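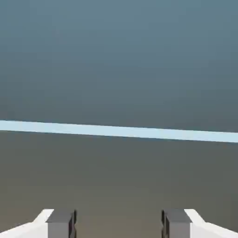 Listdale Rain Gauge Records

Version 3, updated September

Summary

The data set holds daily rainfall totals from 20 manual gauges in the Listdale valley. Each row is one reading from one gauge. There are 1,873 rows in this release. Readings were taken at 9:00 a.m. local time and cover the preceding 24 hours.

Files

readings.csv – one row per reading
gauges.csv – one row per gauge, with elevation and ground cover
changes.txt – corrections made between releases

Columns in readings.csv

gauge_id: short text code, matches gauges.csv
read_date: year, month, day, separated by hyphens
rain_mm: total in millimeters, one decimal place
flag: blank, T, M or A

Flags

T means trace, stored as 0.0. M means the reading was missed, and rain_mm is left blank. A means the total was accumulated over more than one day. Do not treat an A row as a daily value. Rows marked M should not be filled with zero.

Collection

All gauges are the same funnel type with a measuring cylinder. The rim is set 300 mm above ground level. Gauges on the Kulovura side stand on short grass; those on the Arkari side stand on gravel, and the difference in splash has not been corrected for.

Snow was melted indoors and measured as water. Totals above 60 mm were checked against the paper sheet before entry.

Known problems

Gauge AR04 was moved downhill partway through the record. It keeps its old code in this release, so the series has a break in it. Two gauges near the Kashyap road are partly sheltered by trees and read low in strong west wind.

Version 1 had the day and month swapped in part of the file. Please delete any copies of it.

Loading

Read gauge_id as text. Some spreadsheet programs strip the leading zeros from the numeric codes, and the join to gauges.csv then fails without a warning.

Maintainers

Viorica Rusu (data entry, checks)
Janaka Gunawardena (gauges, site notes)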